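Does a robot really learn?

You may have heard that robots can now learn to do jobs around the house, a bit like you learned to tie your shoes. Be careful with that word "learn". Grown-ups who sell robots like it very much.

Most of the work is done by people. At Feltau, a team led by Waltraud Moser collects examples. An example is one go at one small job, such as picking up a cushion. A person does the job using a gripper held in the hand, a kind of claw, and the movements are saved. Then the person does it again. And again. For one job they might save 200 goes.

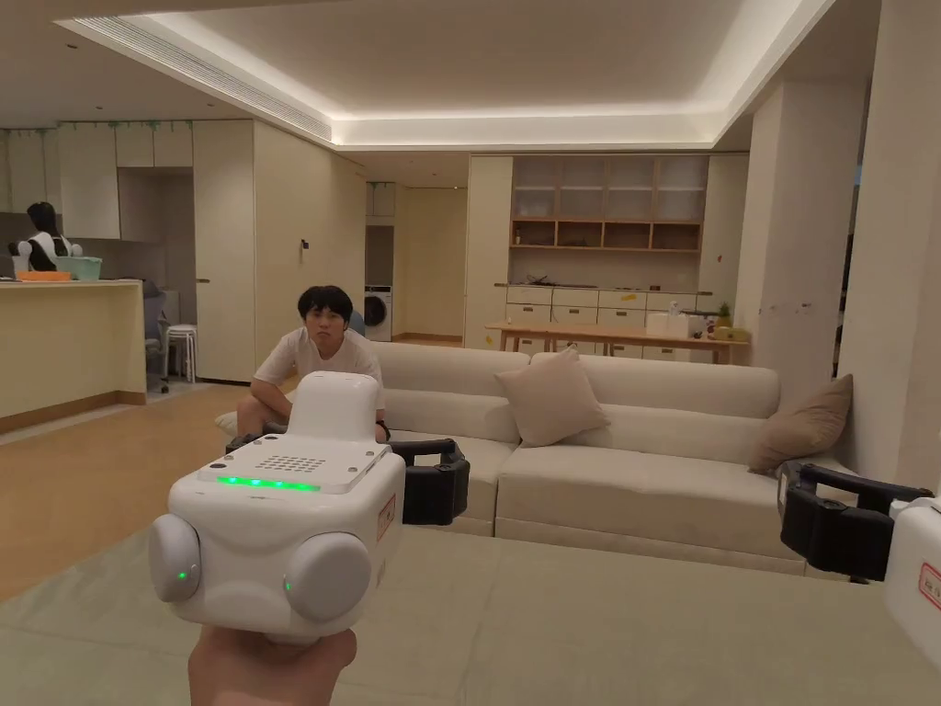 All those goes are fed into a computer program called Neleck. It looks for what they have in common and tries to guess the next move. If the guess is good, the robot picks up the cushion. If the cushion is a different shape, or has slid down the back of the sofa, the guess may be poor.

Does that sound like learning? Partly. But you didn't need 200 goes to pick up a cushion, and you would know what to do with a strange one.

In May the team tried 17 jobs in a room the program had no examples from. The robot managed 13. The newspaper said it could "do the housework". It couldn't — four jobs went wrong, and 2 of those were only opening a drawer.

So when you next see a film of a clever robot, ask some questions. How many goes did people have to show it? Was it in a room it had examples from? And how many tries did they leave out of the film?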